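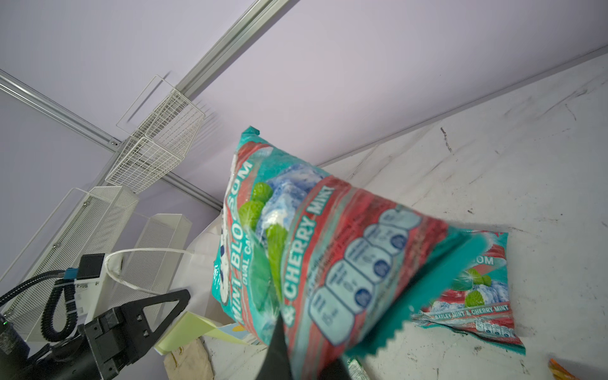 A bag of Mint Blossom sweets.

PRESS RELEASE
December 2018

Lostbridge to replace Victorian water mains in Semdale before next summer

Lostbridge Water will start work in January on replacing 23 kilometres of old water main in and around Semdale. The work is due to finish in July and will reduce the amount of treated water lost underground before it reaches homes, farms and businesses.

The pipes to be replaced are cast iron and many were laid in the 1890s. They run from the service reservoir at Stakton down the valley to the centre of Semdale, with branches to the villages on the east side. During the dry weather earlier this year the ground along the route shrank and moved, and the company repaired 161 bursts on this part of the network.

"These pipes have done well to last as long as they have, but we can't keep patching them," said Naima Mansour, head of networks at Lostbridge Water. "In the dry spell we had crews going back to the same stretch of road two and three times in a month. That is hard on the people who live there and it wastes water at the very time we are asking customers to use less."

The new main will be made of polyethylene, which bends slightly with the ground and has fewer joints. Where the existing pipe is wide enough, the new one will be pulled through it, so that only small pits have to be dug at each end of a section. Open trenches will be needed on Mill Lane, on the lower part of Stakton Road and at the railway bridge.
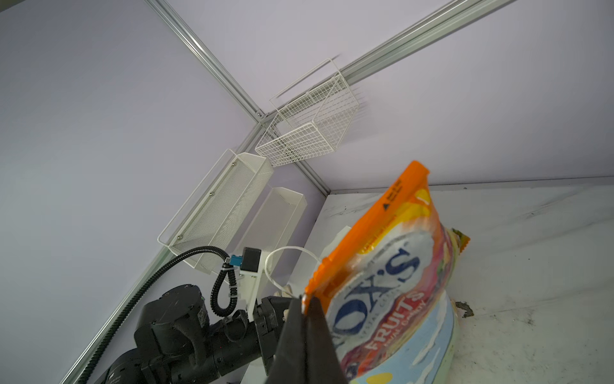

Work will be carried out in seven stages, beginning at the Stakton end. Residents will get a letter two weeks before work starts in their street, and a second one with the date and time of any break in supply. Most breaks should last less than four hours. Anyone who relies on water for medical reasons, or who has a baby under 12 months old, can ask to join the priority list and will have bottled water delivered to the door.

The contractor for the scheme is Amegashie, which completed the pumping station at Stakton for the company. It will set up a site office and pipe store at the former cattle market.

Venkatesh Thomas, project manager for Amegashie, said: "We've walked the whole route with the highways team and agreed where we can close a lane and where we can't. Stakton Road will have traffic lights and stay open. Mill Lane has to close for a time as it's too narrow to work in safely with cars going past. We'll keep access for people on foot throughout."

Buses that normally use Mill Lane will be diverted along Church Street. Details will be posted at the stops.

The company is also fitting 69 sound loggers to pipes elsewhere in the district. These are small devices that sit on a valve and listen overnight, when the streets are quiet, for the noise of water escaping. Readings are sent to the control room each morning.

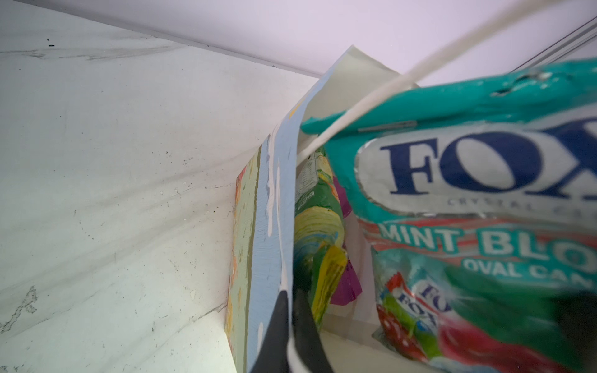
Leakage in the Semdale area has been a concern for the Semdale Rivers Group, whose members have recorded low flows in the upper river in three of the past five summers. Water for the town is taken from boreholes in the same chalk that feeds the river.

Ronja Halvorsen, who chairs the group, said: "Every litre that stays in the pipe is a litre that doesn't have to be pumped out of the chalk. We welcome the scheme and would have liked it sooner. We'll be looking at the borehole figures next autumn to see whether less is being taken, and we've asked the company to publish them monthly."

Lostbridge Water has agreed to publish monthly figures from April.

The scheme is being paid for from the company's existing investment programme and will not lead to an extra charge on bills.

Two drop-in sessions will be held at Semdale Library in January, where customers can look at the route maps and talk to staff. Times will be on posters in the library and on the company's website.

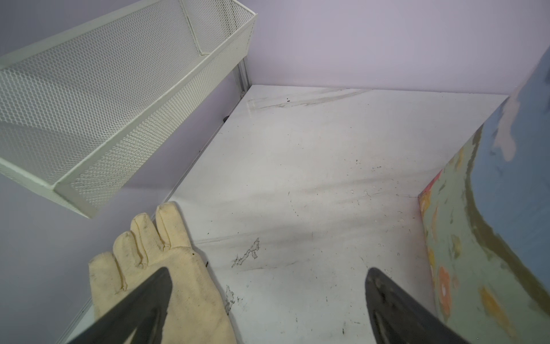 Customers who own their home are reminded that they are responsible for the supply pipe within their own boundary. Where a lead supply pipe is found during the work, the company will replace its own section free of charge and tell the owner how to go about replacing theirs.

Leaks in the road can be reported at any hour by telephone or through the website.

ENDS

Notes to editors

1. Lostbridge Water supplies drinking water only. Sewerage in Semdale is provided by a separate company.

2. Route maps and a list of affected streets are available on request.

3. Naima Mansour and Venkatesh Thomas are available for interview. Please contact Keerthana Thampi in the Lostbridge Water press office.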